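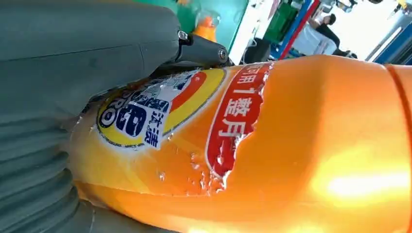 The label says one whole month. Mine has started to peel well ahead of that.

I am a person who buys detergent by the bundle. I came to this late, in my forties, after years of grabbing whatever sat at eye level and running out with a wet pile of towels on the floor. Then I moved to a fourth-floor walk-up on Mulligan Street, and a heavy bottle became something I thought about on every landing. So now I buy a pack of them wrapped in plastic, haul it up once, swear a little, and don't think about it again for ages.

Except of course I do think about it, which is how I ended up writing a whole page on the big orange bottle.

Let me start with the label. Most of what I keep by the washer has a paper or film label, and every one of them is in some stage of giving up. First comes a bubble. Then the bubble gets a corner, and the corner gets a thumbnail under it (mine, while I wait for the machine to fill), and before long there's a ragged edge and a lot of white crumbs stuck to the plastic. The red banner on this one has lost part of its lower end. What's left still reads 可用 1 整月, good for one full month, next to a round badge with PRO on it and the characters 沐清. I love a promise like that! A month of whose life, though? Mine, with one set of sheets and a weakness for linen shirts? Or my sister's, with two boys in soccer and a dog?

I asked Rostislav Gajdoš, who ran the laundry at the Gandel hotel until he retired in July and who still can't walk past a shelf of bottles without picking one up. He laughed at me.

"A month is a nice word," he said. "Write the date on the bottle. Then you have your own month."

So I've been doing that, with a grease pencil, up on the shoulder where my hand doesn't rub. My first bottle lasted a month and nine days. The second went in three weeks, and I blame a houseguest and a bottle of red wine. I have a notebook for this now. It used to be for recipes.

Rostislav had opinions about unpacking too, and I'll pass them on because they changed how I do it. I used to slit the wrap right on the floor and let the bottles roll out wherever they liked – usually under the radiator. He wants the pack up on a table, with something grippy underneath, and the bottles laid down on their sides with all the caps pointing the same way. Then you stand each one up as you need it, check the cap, wipe it and put it on the shelf.

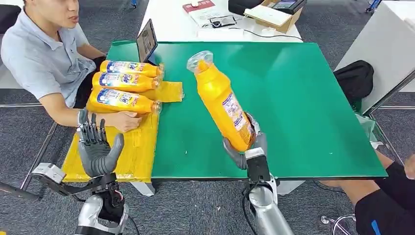 A green mat is what I'd go for myself. I tried a dish towel first and it bunched up, then a yoga mat, which worked beautifully until I wanted to do yoga. The one I settled on is a cutting mat left over from my short quilting career. Yellow shows up on it nicely, and so does every little scrap of wrap, which matters when you have a cat who eats plastic.

About that wrap. I used to ball it up right away, and twice I threw out the sticker with the batch number still on it. These days it stays flat on the table until the last bottle is put away. If one of them has leaked, you'll find out from the plastic before you find out from your shelf.

And lift from low down. The full ones are top-heavy in the hand if you take them by the neck, and those caps are not handles, whatever my left hand believes. I cracked one that way last winter in apartment 901 of the Talter, where I was cat-sitting, and spent a long evening learning how much foam one capful can make in a hallway. Hot water makes it worse, by the way. Scoop first, with a dustpan, then blot with old towels, and only then get the mop out.

Storage is my last hobbyhorse. I had bottles on top of the washer for years, where the spin cycle walked them toward the edge a little at a time. Now they live on the bottom shelf of a Woltivow rack that cost me 40 dollars secondhand, dated side out, oldest in front. The rack leans. I've folded a piece of cardboard under one foot and it still leans, only in a different direction, and Rostislav has promised to come by with a drill.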